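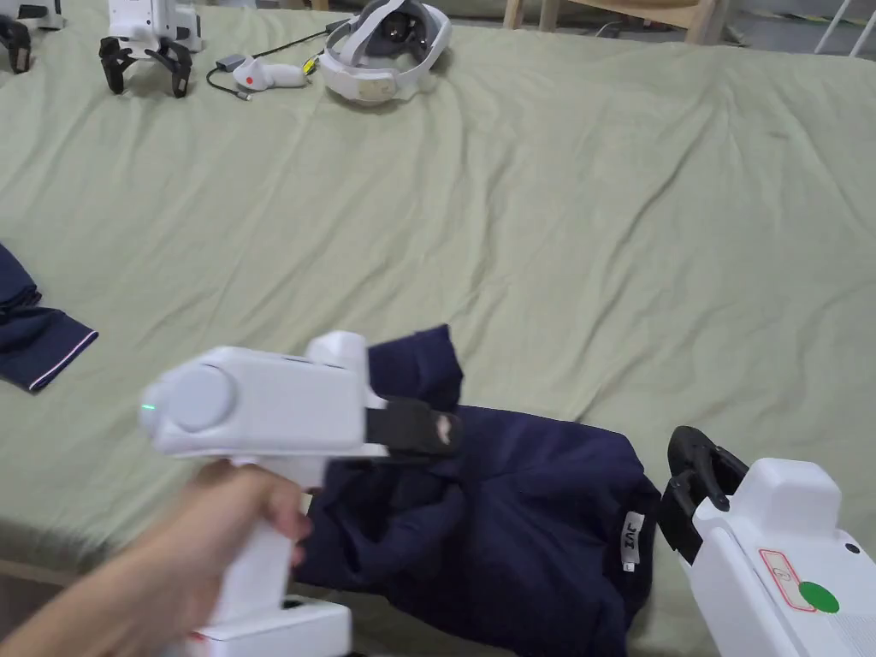
# dudetti

Last touched: December 3, 2023

A small pile of plain text files plus one script for keeping track of the clothes in our house: what we own, what it's made of, and how to wash it without wrecking it. I started it in June after I felted a merino jumper I really loved (hot cycle, my own fault) and it's grown a bit since!

## What's in here

- `garments.csv` – one row per item, 300 rows at the moment
- `fabrics.csv` – 29 fabric types with the wash settings I use for each
- `stains.md` – my notes on stains, messy but useful
- `sort.py` – reads the two CSVs and prints a list of loads

## Running it

You'll need Python 3 and nothing else.

```
python sort.py --max-load 9
```

The number is how many items you want in a load. Nine suits our little front loader, but if you've got a big top loader out in the laundry go higher. Leave the flag off and it'll put everything of one colour group into a single load, so maybe don't do that with towels.

## Columns in garments.csv

| column | notes |
|---|---|
| `id` | just a number, gaps are fine |
| `colour` | light, mid, dark or red (red gets its own group, learnt that one the hard way) |
| `fabric` | has to match a name in `fabrics.csv` exactly |
| `label` | what the care tag says, typed as is |
| `override` | what I do instead, if I disagree with the tag |
| `dry` | line, shade, flat or dryer |

Blends were a pain. If something's at least 80 per cent one fibre I file it under that fibre, otherwise it goes in as `mixed` and gets the gentle treatment. Doona covers and trackie dacks are in there too, so "garments" is a loose term.

## Known problems

- The script falls over if there's a blank line at the end of the CSV. I keep meaning to fix it.
- Anything with a faded tag has `unknown` in the label column and ends up in a cold wash.
- Swimmers are listed as `dark` whatever colour they are. Long story.
- No support for school uniforms that need to be ready by tomorrow morning.

## About the names

Dudetti is the whole project. Studell is the branch where I'm trying to add ironing settings – it half works, and I hardly ever iron, so don't hold your breath. Sopacua was the old spreadsheet version and I've deleted it.

## Licence

Do whatever you like with it. If you've got better settings for bamboo, send them through, mine keeps going pilly and I'd love to know why!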